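The Table After Lunch

So-yul Byun has the habit of looking at other people's tables when the meal is over. She makes dishes in Dusach, in a workshop with two kilns and one small window, and she believes that a plate tells more at the end of lunch than at the beginning.

"When everything is full of food, you see only the food," she told me. "After, you see if the people want to keep the plate near them."

For many years her dishes were white. Restaurants asked for white, and the shops in Hidley sold nothing else. Then one November a customer ordered a set for her mother, who did not see well any more and lost the white cup on the white table. Byun painted four test pieces in soft colors, and the mother chose the green ones. The order book in the workshop has now reached number 3566, and most of the newer pages are for color.

I went home from Dusach and looked in my own cupboard with some shame. All was white, and my table is white too. In the next weeks I bought slowly, one thing and then another, mostly from secondhand shops. I learned that pale colors are friendly with each other. Green can stand near purple without a quarrel, if both are light. A strong red I had to give back.

The shape is also important. An oval plate leaves more place for the elbow, and it is good for fish. A round plate is easier to put away — my cupboard is still angry about the ovals.

On a white table, a lavender plate and a mint-green bowl with its mug are already enough color. 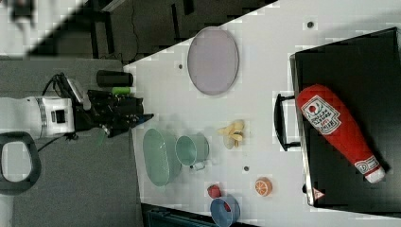 Rajeshwari Reddy finds that I exaggerate. She wrote to me that she has eaten from the same white plates for all her married life and never lost a cup, and that color makes her think of a children's party. But she admitted that she keeps one blue bowl for soup and gets annoyed when another person takes it.

I asked Byun what to buy first, if the money is little. She answered quickly: a mug. It is in the hand every morning, and if the color is wrong you will know it before the week is finished.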